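## 4. Covering the table and cleaning up afterward

Okay, you've got your Brinen pigment cakes unwrapped and you're itching to start. Give me five more minutes! I skipped the table part the first time I used this set and I still have a pink thumbprint on a cabinet door.

What you need for this section:

- the roll of white paper (mine is from Mirholm, but any plain matte roll is fine)
- masking tape
- a dry soft brush
- a small cup with a flat bottom
- a damp cloth, kept well off to one side

### 4.1 Laying the paper

1. Wipe the table and let it dry all the way. Trapped damp makes the paper buckle.
2. Roll out enough to cover your work area and leave 2 inches hanging over each side. A few faint wrinkles won't bother anything, so don't fight with them.
3. Tape the corners first, then the long edges. I pull gently from the middle while I do this.
4. Put the water cup where your elbow isn't. You know your own elbow better than I do.

**Note:** I like white paper even though it shows everything — showing everything is the whole idea. You can tell at a glance which color has wandered off and how far it got. On brown kraft paper I kept missing the pale blue completely and then finding it on my sleeve.

### 4.2 Reading the mess

Before you wipe anything, stop and look. Dry bits and rings get cleaned in different ways, and if you go in with a wet cloth first you'll turn a little scatter of crumbs into one big smear (ask me how I know). Reddish-pink crumbs in the middle and a pale blue ring up toward the right is a pretty typical mix for this set, and you'd treat those as two separate jobs.

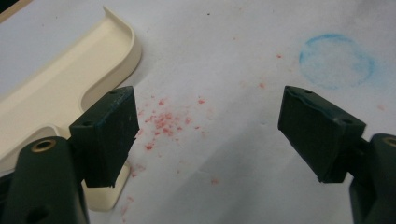
### 4.3 Cleaning up, crumbs first

1. Move your finished work somewhere flat and safe.
2. Brush the crumbs toward one spot with the dry brush. Short, light strokes! Pressing down grinds the color into the paper.
3. Slide a piece of stiff card under the pile and tip it into the trash, or into a jar if you're a saver like me. Crumbs from the Seixas refill cakes can be re-wetted and used again.
4. Now do the rings. Blot with a corner of the damp cloth, lift, turn to a clean corner, and blot again.
5. If a ring won't budge, leave it alone. Paper is cheap, and you can always lay a fresh piece on top.

**Caution:** Don't blow on the crumbs. They go everywhere, including up your nose.

**Caution:** Keep cups and wet brushes off bare wood, even for a second. If you work on a nice table, put a plastic sheet under the paper as well — I use the clear one from Staltisa.

### 4.4 When to change the paper

I change mine when I can't find a clean patch big enough for the next piece. Peel the tape slowly, fold the edges in toward the middle so the loose bits stay inside, and carry the whole bundle to the trash.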